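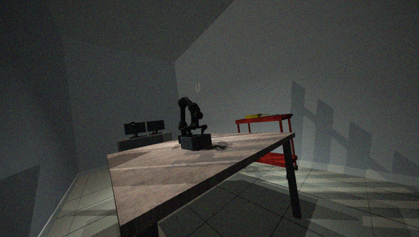 *Sim view, arm over the blue-grey box, red cart behind.*

**Ticket 712: Dirkow arm kit, sim pack trial**
Opened by: Yolanda Ccori, Cadville
Date: November 12, 2025
Status: waiting on Valente

Trial licence, pick task. Arm goes to the box fine on paper, then times out at step 1040. Same on every run of 13. No error in the console, just "grasp not confirmed".

Tried so far:
- reinstalled the pack, no change
- lights up in the settings file, reloads dark anyway. Arm is nearly all black in there, can only make out one short curved finger
- box moved nearer the table edge, timed out again
- grip force default, then doubled. Nope

Socorro Valderrama (Valente support): send `run.log` and the scene file pls. Which version, 1 or 2?

YC: 2. Both atached. Also the dark shape on the table right of the box, is it a cable or just shadow? If it's solid it could be blocking the finger. Need an anwser before we pay for the full kit.

SV: checking with Dirkow. Leave the trial open.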